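I finally made it to the open day at the Flamcombe road safety center, after missing it last December, and I'm so glad I went! The crash lab was the big draw. Savita Dubey took 16 of us around, and she was patient with every question about seat belts, airbags and what a rollover does to your neck.

Then came the goggles. You put them on, try to walk a taped line, and find out how bad your balance gets after a few drinks. I lasted four steps — my sister made it to the end and won't let me forget it.

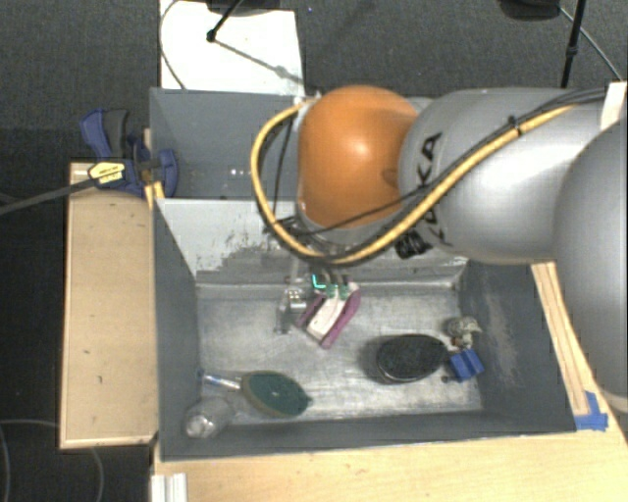 Texting was the subject of the afternoon talk, and Sølve Berge kept it short, which I liked. He had us steer a simulator while reading a message out loud, and I drifted over the center line before I got to the second word. The orange on that KUKA arm, with the yellow cable looping over it, is pretty close to the color of the safety vest I bought at the gift table afterward. It cost me $28, and it lives in my trunk now with the flares.

Parking is free but fills up by ten.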